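How to Oil a Cutting Board So It Lasts

I love this job! It takes one evening, costs next to nothing, and a tired gray board comes back looking rich and smooth again. I do mine on a Wednesday so it's ready for weekend cooking.

You'll need food-grade mineral oil (a 200 ml bottle goes a long way), a lint-free rag, and a sheet of fine sandpaper.

1. Wash the board with warm soapy water and stand it on its edge to dry overnight. Don't rush this part - damp wood won't take the oil.

2. Sand lightly along the grain and wipe off every bit of dust.

3. Pour on a little oil and rub it in, both faces and all the sides. End grain is thirsty, so give it extra.

4. Wait 2 hours, then buff off whatever is left sitting on top.

For a brand new board, repeat steps 3 and 4 the next day. Skip olive oil - it goes sticky and starts to smell.

Bamboo takes oil more slowly than maple or walnut, so use thin coats and be patient with it.

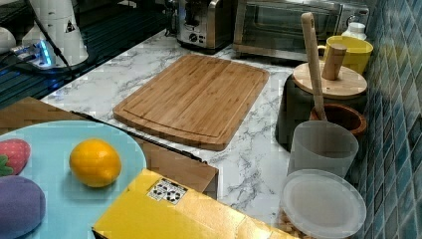 After that, a fresh coat once a month keeps things in great shape, and please keep it out of the dishwasher!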